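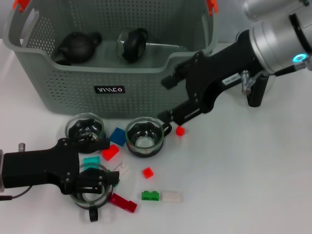
Section 4. Running a clearing shift with the Tevik table cell

This section is for the people who work beside the cell. Installation and electrical connection are covered in Section 2 and must be finished and signed off before you use anything below. Revised October 2020.

4.1 What changes at the station

Before the Tevik cell is fitted, one person usually clears the table, sorts the items and carries the full basket to the next station. With the cell running, the two arms do the picking and placing. The person on shift loads the table, watches the first cycle, deals with items the arms leave behind, and changes the basket.

Most sites find that the job involves less reaching and more checking. Plan for this when you write the rota. An operator can look after two cells once trained, but should not be given a second one during the first 29 shifts. The Jiltora training sheet has a page for recording them.

Staff who cleared tables by hand before the change should be asked how they did it. They know which items chip, roll or stick together, and their notes belong in the item list (see 4.4).

4.2 Before you start

1. Check that the table is clean and dry. Wipe up any liquid.
2. Look along the cables of both arms. They must hang clear of the table and must not be pulled tight at any point in the movement.
3. Open and close each gripper from the hand panel. Both fingers should move smoothly and meet evenly.
4. Set the basket at the back of the table with its long side facing you. Push it fully against the stop.
5. Confirm that the panel shows READY for both arms. If only one shows READY, go to Section 7.

Caution: Keep hands, sleeves and lanyards off the table once the panel shows READY. The arms can start without a sound.

4.3 Loading the table

1. Press HOLD and wait for the panel to turn amber.
2. Put the items down in front of the basket. Glass cups and small plastic parts may be mixed.
3. Leave a finger's width between glass items. Small parts may touch each other.
4. Stand cups upright where you can. The arms will take a cup lying on its side, but the cycle is slower.
5. Step back behind the floor line and press RUN.

Note: The gripping force is set to 37 per cent at the factory. This suits glass cups with a fitted holder or handle. Do not raise it to cure a dropped item. Check the finger pads first.

Note: Clear and frosted parts are harder for the cell to find than coloured ones. Look for them at the end of each cycle.

4.4 Adding an item to the list

1. Select ITEMS, then NEW.
2. Place one piece alone in the middle of the table.
3. Press LEARN and stay behind the floor line until both arms return to rest.
4. Type the name your team uses for the item. Supplier codes cause mistakes at handover.
5. Run the item ten times before adding it to a mixed load.

Only the shift lead can delete an item. The list holds up to 1,469 entries.

4.5 Changing the basket

1. Wait for the end of the cycle, or press HOLD.
2. Check that neither gripper is holding anything. If one is, support the item with your hand and press RELEASE.
3. Lift the basket out by both ends. Two people should lift if it is heavy with glass.
4. Fit the empty basket as in 4.2, step 4.
5. Press BASKET CHANGED. The counter will not reset otherwise.

Caution: Never lift the basket while an arm is above it, even if the panel is amber.

4.6 Handover between shifts

The outgoing operator writes down any item left behind more than once, any breakage, and any use of the stop button. The Emis log on the panel records stops and cycle times but does not record reasons, so the written sheet is still needed.

Cycle times are kept for 70 days. They belong to the cell and should not be used to compare operators. Sites that want to use them in any other way should agree this with staff first and tell the Borbély service desk, who can switch off the shift field in the log.

For cleaning of finger pads and wrist joints, go to Section 5.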